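Assunto: Re: [bancada] Regras para a célula de cozinha, versão de abril
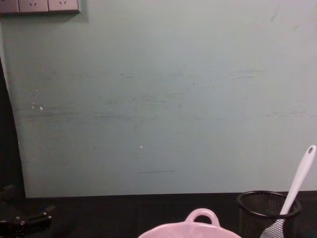

Bancada 14: painel verde-claro riscado, panela rosa, porta-utensílios preto.

Olá a todos,

desculpem a demora, andei às voltas com o relatório da Govbridge e só hoje peguei nisto com calma. Respondo por partes à mensagem de abril, que cito em baixo só no que interessa.

> Proponho que a regra 3 fique assim: "Nenhum objeto da tarefa
> fica a menos de uma mão travessa do painel de fundo." Na Hokalau
> usam uma distância fixa em milímetros, mas acho que aqui ninguém
> vai andar de régua. Quanto às tomadas, deixava como está.
> E os riscos no painel, contam como dano ou como desgaste?

Começo pelo fim, que é o que me interessa mais. Para mim contam como desgaste, mas desgaste que se regista! Olhem para as marcas na fotografia: faixas horizontais mais ou menos à mesma altura, uma mancha mais cinzenta do lado direito e aquele traço escuro e fino um pouco abaixo do meio. Marcas assim, tão alinhadas, fazem-me pensar em qualquer coisa que roça sempre na mesma passagem (pode ser o punho, pode ser um cabo, pode ser uma caixa que alguém encosta ali, não sei). O que eu queria na regra era uma linha simples: marca nova no painel, anota-se a altura no caderno e verifica-se o limite de trabalho do braço antes da sessão seguinte. Demora dois minutos.

Sobre a mão travessa, gosto da ideia mas não me convence. As nossas mãos não são todas iguais e o braço não tem nenhuma – prefiro fita colada no tampo. Fita clara, por favor, que num tampo quase preto a escura desaparece e depois cada um monta a panela onde lhe apetece.

Nas tomadas já discordo a sério. A régua fica na parede, ao alto do lado esquerdo, por cima do painel, e a regra atual só diz "cabos arrumados". Arrumados como? Eu escrevia que nenhum cabo pode descer à frente do painel durante o movimento e que a paragem de emergência nunca partilha a régua com carregadores. Na Lurngate têm isto escrito há anos e ninguém se queixa.

Falta ainda uma coisa que não estava na proposta: os utensílios compridos. A colher ou espátula branca sai bastante do porta-utensílios, inclinada para a direita, e um cabo desses conta para o volume livre do braço. O modelo da célula que temos no Nam trata o porta-utensílios como um cilindro fechado, sem nada a sair por cima. Ou se corrige o modelo ou se põe na regra que os cabos entram na medida. Eu fazia as duas coisas.

Das 98 sessões que estão no registo, cerca de 800 linhas são notas livres, e lê-las é um castigo. Se a versão nova trouxer um campo próprio para marcas e contactos, já fico contente.

Mandem objeções para a lista e não para mim em privado, senão perco-lhes o rasto. Entretanto vou colar a fita na 14 e depois digo se aguenta a limpeza.

Um abraço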